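4 min read

10/17/20 — by the Nurko project group

Slip Resistance of Glazed and Unglazed Floor Tile Under Light Soiling

1. Background

Floor tile in public buildings is usually selected on the basis of a friction value measured in a laboratory on a clean sample. Floors in use carry dust, cleaning residue and water tracked in from outside. The aim of this project was to compare the friction of two tile types in three surface conditions and to check whether the ranking found on clean tile still holds on soiled tile.

The work was carried out as a second-year materials project. Testing began in July and was completed before the start of the fall term.

2. Materials

Two products were obtained from a local supplier, Brestau. The first, sold as Plivix, is a glazed ceramic tile with a smooth face. The second, sold as Aoki, is an unglazed porcelain tile with a fine texture. Both were supplied as 200 mm squares from a single batch, so variation between batches was not examined.

Tiles were washed with a neutral detergent, rinsed twice and left to dry overnight on a rack. Tiles with chipped edges or visible glaze defects were rejected before testing.

3. Method

A rubber-faced sled with a total mass of 10 kg was drawn across each sample by a cord attached to a spring balance. The reading was taken at the moment the sled started to move, and the static coefficient was obtained by dividing the pulling force by the weight of the sled. The rubber face was sanded lightly between runs and wiped with a dry cloth.

Three conditions were used: clean and dry, clean and wet, and dusty and dry. Wet samples were covered with a continuous film of tap water. Dust was applied through a kitchen sieve held at a fixed height above the tile.

Friction is only one factor in a fall. Stride length, footwear and whether the hands are free to reach for support also matter, and none of these were varied in the sled tests.

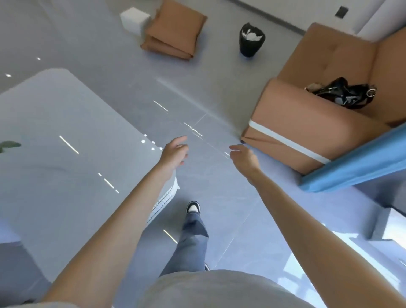
Figure 1. Both hands free, sneakers, tiled floor.

A total of 203 pulls were recorded. Of these, 77 were made in the wet condition, where the spread of readings was expected to be greatest. Runs in which the cord was visibly out of line with the sled were discarded and are not included in the total.

4. Results

In the clean and dry condition the two tiles could not be separated with the equipment available. The difference between their means was smaller than the smallest division on the balance.

In the wet condition the glazed tile gave lower readings than the unglazed tile in every set. Readings on the glazed tile also varied more from one pull to the next — most likely an effect of uneven water film under the sled.

Dust lowered the readings on both tiles. The drop was larger on the textured tile, which was not expected. One explanation is that the dust filled the low points of the texture, but no surface measurements were made to confirm this.

5. Sources of error

The spring balance was read by eye, and the peak value is easy to miss when the sled starts abruptly. A balance with a peak-hold function would remove this problem. The quantity of dust per tile was not weighed, so the dusty results should be used for comparison within this report only. Wear of the rubber face was not measured.

6. Further work

The wet tests should be repeated with a measured water volume and a motor-driven pull at constant speed. A combined wet and dusty condition would be closer to an entrance floor in bad weather and should be added to the schedule.

Contact the project group | © 2020 Nurko | Back to top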